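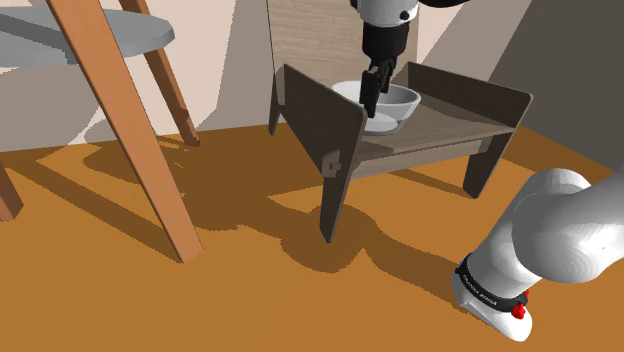
## Wanted: people who sit down for a living (or just sit a lot)

Hi! I'm Marit Sundqvist, and I'm writing a book about how people sit at home. I don't mean posture, I promise I won't tell you to straighten up. I mean the chair you always pick, the one your guests get stuck with, the one that only ever holds laundry. I've been collecting sitting stories for 3 years now and I need more of them, from people I'm not related to.

So I'm looking for folks who'd like to keep a sitting diary for five days in July. You write down where you sat, what you did there, and whatever else comes to mind. Some people give me two lines a day, and one man in Inley sent me nine pages on a kitchen stool (I loved every word). Spelling doesn't matter. Handwriting is fine if I have a fair chance of reading it.

After the diary we'd talk on the phone for an hour or so. I'm nosy but I'm nice, and you can skip any question you like.

**Who I'd love to hear from**

- anyone 18 or over who lives in or near Kolton or Inley
- people in small apartments, shared houses, trailers, boats
- people who work nights -- I have hardly any of you
- anyone who sits on the floor by choice
- wheelchair users, very much so

You don't need nice furniture. Mine is mostly hand-me-downs and one bench I bought at a yard sale and regret.

**What you get**

Seventy-five dollars, paid by check after our call, plus a copy of the book when it's out. The working title is *Bultach*, after the street I grew up on, though my editor hates it. I'll change your name unless you ask me to keep it, and you can pull out any time before the book goes to print.

**How to sign up**

Send a short note to Bevan Tomoana, who is helping me with the mail, at PO Box 2998, Kolton. Tell us your first name, a phone number, the best time to call, and where you're sitting as you write. That last one is the whole application, really! Bevan will call you back to set things up and mail you a diary and a stamped envelope.

Marit
April 13, 2020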